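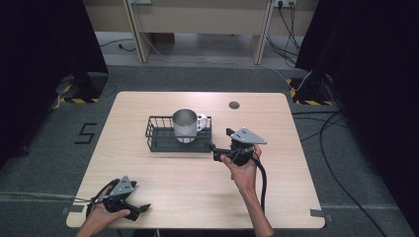
Trerkasent Residents' Exchange
Board: Building Policy and Shared Spaces
Topic: Proposed change to shared kitchen rules, second floor

Posted by Gilorero_Office
30 March 2021

Members are advised that the building management has received a proposal to revise the rules for the shared kitchen on the second floor. Under the current rules, any item of crockery left on the draining shelf overnight is moved to the storage cabinet in the hallway and held there until it is claimed. Under the proposed rules, items would be held for 19 days and then donated.

The proposal also asks that each household limit itself to 4 mugs on the common shelf. Larger items, such as stock pots and baking dishes, would be kept in private units.

Comments are invited on this thread. Please keep replies to the subject of the proposal. Matters concerning the laundry schedule have their own topic.

quietunit_west
I wish to record my support for the holding period. The hallway cabinet has not closed properly for a long time, and the items inside it have plainly been abandoned. A fixed period is fair to all parties, provided that a notice is placed on the cabinet door with the date on which each item was received.

I would ask the office to confirm who will write the dates. The present rules assign this duty to "the household on rotation," and the rotation has lapsed.

hidon_street_reader
I must respectfully disagree with the previous member. Several residents travel for work and are absent for longer than the period proposed. A resident who leaves a mug to dry on the morning of departure could return to find it given away. The objects in question are often of little value to anyone else, but they may have been gifts.

The period should be extended to the end of the following calendar month. Failing that, residents should be able to register an absence with the office.

tallpines84
The absence register already exists. It is the green binder at the front desk, used for parcel holds. It would be a simple matter to add a column for kitchen items.

My objection is to the limit on mugs. Our household has five members, all of whom drink coffee, and we would be out of compliance on the first morning. A limit for each person would be more reasonable than a limit for each household.

quietunit_west
In reply to tallpines84: a limit for each person would leave the shelf as crowded as it is today. The shelf is a single board above the sink. The building has 84 units, and although most do not use the kitchen, those that do cannot all be accommodated on one board without some restraint.

tallpines84
Then the remedy is a second board. The wall beside the window is bare and would take one easily. I raised this last August and was told that it would be considered with the painting. The painting has been completed. There is no board.

Gilorero_Office
The office thanks members for their comments and offers the following clarifications.

Dates will be written by desk staff when items are moved to the cabinet. Households will not be asked to do so.

The request for a second shelf has been located in the maintenance log and forwarded to Bogale Interiors, the contractor for the common areas. A price has been requested.

The suggestion regarding the green binder is accepted and will be added to the draft.

hidon_street_reader
I am grateful for the clarification on the binder, which meets most of my concern. I maintain that 19 days is too short for a resident who falls ill and cannot visit the desk. Would the office accept notice by telephone?

Gilorero_Office
Notice by telephone will be accepted during desk hours. Notice left on the answering machine will be accepted if the unit number is stated.

lowerhall_2
I have read the thread with interest and would add a point that has not been raised. The draft does not mention chipped or cracked items. At present these are moved to the cabinet with everything else, and I do not believe a cracked cup should be held for any period, or donated to anyone. The draft should permit staff to discard damaged pieces at once.

quietunit_west
I would support that amendment only for cracked pieces. A chip on the base of a mug does no harm, and the owner may be content to go on using it.

lowerhall_2
That distinction is acceptable to me. I would be content with the words "cracked or unsafe to drink from."

tallpines84
Please note that my objection to the household limit stands until the price for the shelf has been received and posted on this board.

Gilorero_Office
The objection is noted. The wording proposed by lowerhall_2 has been entered in the draft. The limit on mugs will remain under review, and this topic will stay open for replies until the contractor has responded.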